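Olano Cell Safety and Working Practice
Progress report to Skurkine, second reporting period
Prepared by Taha Radwan, 17 May 2022

Status

The working rules for the two-arm cell were issued in draft in January and have been in daily use on the shop floor for 12 weeks. Version 3 is attached as Annex A. It replaces the earlier drafts in full. The risk assessment has been revised to match and now carries the same version number, as requested at the last review.

Work completed

The rules cover four subjects: who may start the arms, what may be left on the table, how close other work may take place, and what must be written down after a stop. Each rule fits on one line of the printed sheet and names the person responsible. Rules that could not be checked by an observer were reworded or dropped.

Arm speed during teaching is limited to 50 mm/s at the gripper. The limit is set in the controller and protected by a password held by Aurélien Boyer. Requests to raise it must be made in writing and are recorded with the outcome. No request was approved in this period.

The shift log now contains 556 entries. Most record routine starts and tool changes. Stops are entered with the time, the operator, the position of both arms and the action taken before restart. Early entries often left out the arm positions, so that field has been moved to the top of the form.

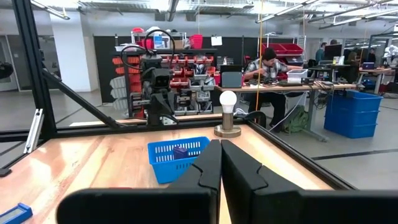

Table clearance took longer to settle than the other rules. The first draft asked for a clear table before every start, which operators found unworkable, as the test objects have to be there. The present text separates task items from everything else. The blue basket, the block inside it and the lamp with its round wooden base are task items and must appear on the task card. Hand tools and measuring tools do not, and are to be taken off the table before the arms are enabled. The rule applies equally to items lying near the table's edge.

The third subject, nearby work, remains partly open. Bench work continues in the same hall as the cell, and the assessment treats anyone seated at a bench as unaware of arm movement. Colard has proposed a marked boundary with a fixed distance. Tessier prefers a distance calculated from the reach of each arm with its gripper fitted. We have asked both for their figures and will adopt the larger value until the matter is settled.

Deviations from plan

Refresher training for evening operators was postponed when the training room was reassigned. It is now planned for the next period at no added cost. Evening operators work under supervision until then.

Next period

Complete the boundary measurements and issue the separation rule.
Hold the postponed training and file the attendance sheets.
Review all logged stops for repeated causes.
Submit version 4 of Annex A for comment.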